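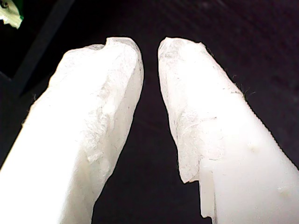

Does it matter when I eat my carbs?

Posted in Food and Training by Duangjai Ongart

My gym (the Pravville one, above the tile shop) has put up a poster saying no bread, rice or potatoes after four in the afternoon if you want to lose fat. It is signed "the team", so I can't even pin it on anyone. I train on Friday evenings and twice more in the week, finish at half past eight, and by the time I get home I would eat the bus seat.

I've been doing it since August. Dinner is chicken and something green. I then lie awake thinking about toast, and quite often get up and have the toast, and then a bit more toast to keep it company. My weight hasn't moved. According to the app I average 2969 calories on training days, which seems a lot for a woman who is supposedly going without.

Is there anything in the four o'clock rule, or can I have my potatoes back?

3 replies

Edivaldo Figueiredo

Have your potatoes back. Your body doesn't keep office hours. What counts for losing fat is how much you eat over days and weeks, and the clock comes a long way behind that. Some people do eat less overall when they stop eating starch at night, because it removes the part of the day when they'd be grazing, and for them the rule works well enough. You're plainly in the other camp.

I'd do it like this. Put a normal portion of rice or potatoes with the chicken, something like 50 grams of dry rice to start with, and see whether the toast still calls. If you're hungry before training, have a banana or a bowl of porridge an hour or two ahead. Leave it a month before judging, and weigh yourself a few mornings a week so that one salty dinner doesn't ruin your mood.

I'd also have a look at that 2969. Those apps are only as good as what you tell them, and mine once had me down for 1063 calories of soup because I'd picked the catering size. It could be right, but check the toast entries first — some count a slice, some count the loaf.

If you're diabetic or take anything for your blood sugar, ask your GP or a dietitian before moving meals around. Otherwise this is dinner, and you're allowed it.

avbridge_runner

carbs at night = fat, everyone knows this. i cut them out and lost loads. also stopped drinking at the same time but i don't think it was that

Czarnecka

I did the no-carbs-after-four thing for most of a winter and all I lost was my temper. Sleep got better within a week of having pasta again. Could be chance. Also try eating a proper lunch, as I was having a yoghurt at my desk and then blaming the evening for everything.

Duangjai Ongart

Thanks all. It was the catering toast, or near enough: I'd been logging "loaf, sliced, medium" as a single serving. Potatoes are in the oven.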